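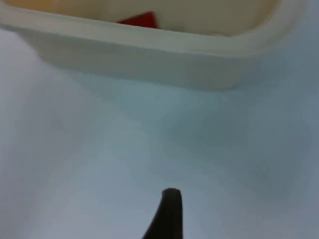

Os 200 episódios novos não servem de muito se partirem todos da mesma posição inicial, segundo o comentário que a Ongart deixou hoje no registo. Respondi que o lote anterior, de 368, tinha o mesmo defeito e que a correção fica para este.

Tarefa em curso: retirar peças do recipiente creme. Do punho, a borda tapa boa parte da peça vermelha na aproximação -- convém variar a altura de entrada.

Total acumulado no Rarnlow: 1134 episódios. Rejeitei 2 por dessincronização entre a imagem e os encoders. O script de exportação continua a gravar o estado da garra com um passo de atraso; abri um pedido no repositório.

Às 17h relancei o treino com a mistura antiga, só para ter referência. Falta rever as etiquetas do Skarov.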